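October, late, kitchen

I own 28 pairs of socks and wore my husband's today, which tells you how the laundry is going. But the sock drawer will have to wait its turn, as this was the day of the coat.

Background, for whoever finds this after I'm gone. In the spring I bought a wool coat from the Kadrić shop on the hill, full length, camel, the sort of coat that suggests its owner has opinions about opera. It was 445 dollars marked down from a number I have agreed with myself not to write anywhere. It fit beautifully in the shop. It fit beautifully in April, when it was too warm to put anything under it. This morning it was 20 degrees at the bus stop, I put on a sweater like a normal mammal, and I couldn't lift my arms. I rode to work with my elbows at my sides and let a student pull the stop cord for me.

Glenys Mottram saw me come in and said, "Is it meant to do that?" Glenys has worn the same green parka since we were both hired. She is never cold and she can reach things.
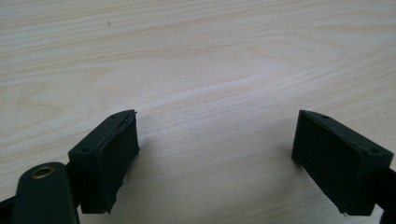 So at lunch I walked the coat down to Gorazd Delić, who does alterations behind the dry cleaner on Drirdale Road. I like him very much and I'm afraid of him. He had me put it on, then asked me to hug somebody. There wasn't anybody, so I hugged the air, and the air got a better view of my wrists than I'd intended. He walked around me twice, making a noise like a kettle that has been disappointed before.

The verdict: the shoulders are fine, the back is too narrow, and whoever cut the armholes had never met an arm. He can let out the center back seam, because there is a decent bit of cloth folded in there, and he can do something clever under the arms with a piece taken from the inside of the hem. I'd lose an inch of length. I said I could spare it. He said, "Yes, you could have spared it when you bought it," and I took that to be a remark about my height.

Twenty-two days, he says. It's his busy time. Everyone in town has apparently put on a sweater this week.

Walked back to work without a coat, in 20 degrees or whatever it had crept up to by then, having handed over the only warm thing I'd brought. This had not come up in my planning. Shufen lent me a fleece vest from her desk drawer with UNDIX stitched on the chest, which she got free at some conference. Three separate people asked me what Undix was. I said shipping to the first, dental to the second, and by the third I'd lost interest and said I was in charge of it.

The old black puffer came out of the hall closet when I got home. I'd been so rude about that puffer. I told Ilham in August it made me look like a sleeping bag that had been promoted, and I very nearly let her have it for her cousin. Put it on over two sweaters just to see. Arms up, arms out, arms around the banister. It would have hugged Gorazd and the dry cleaner both. There's a bus transfer in the pocket and a lip balm gone to gravel, and one of the snaps is missing, so it gapes at the hip, but I am not in a position to be choosy.

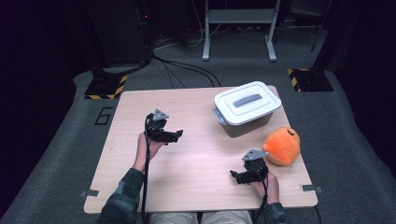 Long sleeves at the table, lidded box at the back.

After supper I tried to be grown up and go through the rest of the winter things while I was annoyed enough to be ruthless. Results below, so I can't pretend in March that I didn't know.

The gray cardigan from Wuvgate: elbows gone. Remo says patches. Remo always says patches, he has never in his life sewn one on. Keep, no patches, wear indoors.

The red turtleneck: goes over my head only if I take my earrings out and breathe all the way out first. Gone.

The long black skirt: good. Why do I never wear it? Tried it on. Remembered. It climbs when I walk, so that I set out in a long skirt and arrive in a medium one. There's a slip somewhere that's supposed to fix that. Look for slip.

The corduroys: perfect, no notes, should be buried in them.

The good boots: left one leaks. I knew that. I put them away last winter knowing it and feeling that time might help.

Ilham called halfway through and I told her about the coat. She asked the obvious question, whether I'd moved my arms in the shop before paying. I had not. I'd stood in front of the mirror with my chin up and one hand in a pocket, the way they stand in catalogs, where nobody has ever had to catch a bus. She was nice about it for a good ten seconds. Then she asked about the puffer, on behalf of the cousin, and I had to say it was no longer on offer. She says the cousin will be crushed. The cousin lives in San Diego.

Gorazd wants half up front, cash. Must go to the bank. Must give Shufen back her vest, though it is very soft and I think the Undix people need me. Boots to the repair place before it snows, and wash some socks.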